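Rendow Opens Its Dresham Workshop to Neighbors for a Day of Robots

DRESHAM, June 1, 2019. Rendow is throwing open the doors of its Dresham workshop today, and we would love for you to come by! We moved into the old Pacheco building in March, all 3000 square feet of it, and ever since then people have been stopping on the sidewalk to ask what on earth we do in there. Well, come in and see.

Demonstrations start every 60 minutes and the last one begins at 5 p.m. Our team will show how a robot arm is taught small everyday jobs, the kind most of us do at a desk without a second thought, such as putting a pen in a holder or taking it out again. It is slow, fussy work (the arms do miss, and we won't hide it), and we think that is a good part of the fun. Children are welcome with a grown-up, and there will be lemonade and far too many cookies from the Sollska bakery next door.

Admission is free and you don't need to sign up. Parking is behind the building; please leave the first 3 spaces for visitors who have trouble walking.

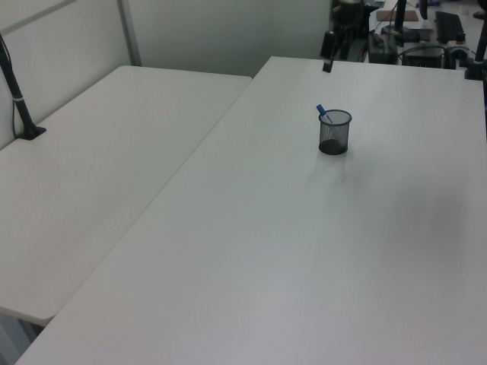

One neighbor wrote to us after the invitations went out that she had always pictured robots building cars, and would much rather watch one struggle with a pen, so she is bringing both her grandsons.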